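Lab 4: Comparing the Dedow and Pillero Controllers in Simulation

Both controllers drive the same simulated arm and gripper, so differences in the results come from the control code. Load the Wandunus environment, select the lettered-cube task, and leave the friction and mass settings at their defaults.

Run 300 episodes per controller. An episode counts as a success only if the requested cube is grasped, lifted, and held clear of the table for 40 control steps. Touching or moving another cube does not fail the episode – log it separately as a disturbance.
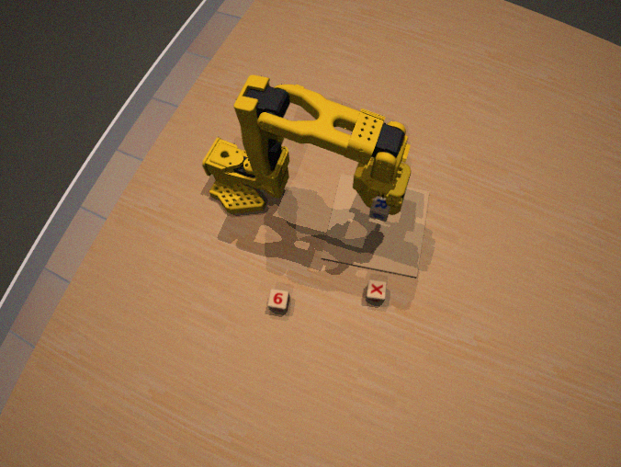 Figure 4. Arm holding cube "R" just above the table; cubes "6" and "X" on the tabletop.

For each controller, report success rate, disturbance count, and mean steps to grasp. Use random seed 3,782 for both runs. Results from different seeds cannot be compared cube by cube, as the starting positions change.

The Dedow controller takes a joint-space target and interpolates. Pillero works in Cartesian space and solves for the joints at every step, so expect slower episodes near full reach. Record solver failures in their own column.

Reading: Ibarra notes, section 4, on gripper closing force.

Tables and logs are due Saturday. Send questions on the log format to Abundio Becerra.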